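Old Dell desktop, strip it or keep it?

vernow_dad
Picked this up at the Sasthorpe tip shop on Saturday for £20. Side's off and I've got as far as the processor socket, which is empty with the lever up. Worth rebuilding?

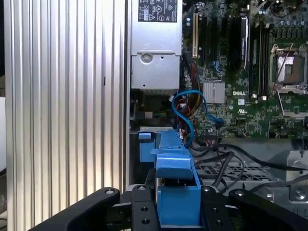 Can I use an ordinary power supply if this one's dead?

kangaroo_pie
Depends on the model, some Dells have their own plugs, so check the connectors before you spend £50 on one.

zornus
I'd strip it tbh. Sell the memory and bin the rest.

vernow_dad
Bin it?! Bit harsh! I'm on the hard drive next anyway, love these blue caddies.
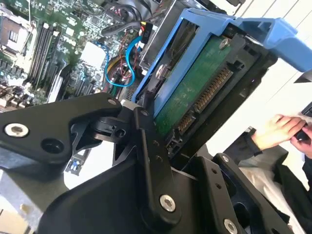
Drive in its blue caddy, green board facing out

kangaroo_pie
Ignore zornus, a cheap chip and it'll do for homework. Wipe that drive first though.

zornus
Still say you're wasting your money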